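How to Budget for a Tabletop Robot Arm

Last updated December 5, 2025

Start with the table. Buyers at Ivside price the arm first and then find that the bench they already own flexes when the arm stops short. Put the table on the quote as its own line, along with the bolts and any plate that goes under the base.

Step 1. Write down one task. List the heaviest part, the farthest reach and how often the job repeats. Leave future tasks off this sheet.

Step 2. Lay out the room in simulation before you order. Use real measurements for the walls and table. Move the arm through its full reach and check the gripper at table height, where most layouts run into trouble.

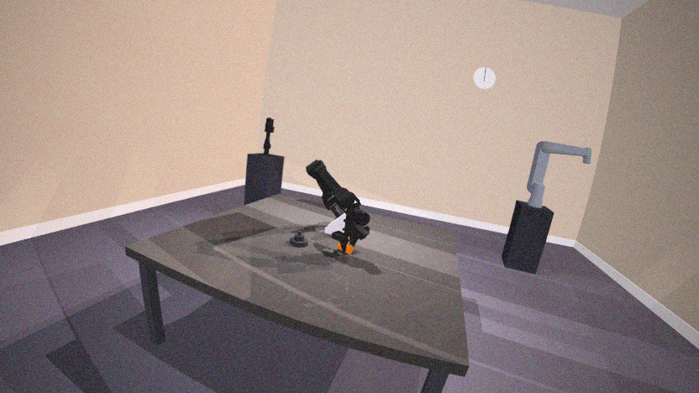 Step 3. Price the gripper separately. Our Tarnon quote listed the arm alone, and fingers, spare tips and cables added $1,092. Ask for spare tips on the first order so you pay shipping once.

Step 4. Add floor items. Stands for cameras or a second arm need space and power. We allow 15 percent of the total for mounts, wiring and outlets.

Step 5. Count setup hours. Our first cell took over 70 hours from unboxing to a working program. Charge those hours to the project even if your own staff does the work.

Step 6. Get two quotes on the same sheet. We sent ours to Moreira and Gernivska with 17 line items and asked both to fill in every line, including zeros. Check the warranty start date on each one. It may run from shipment, so don't order the arm until the table is in place.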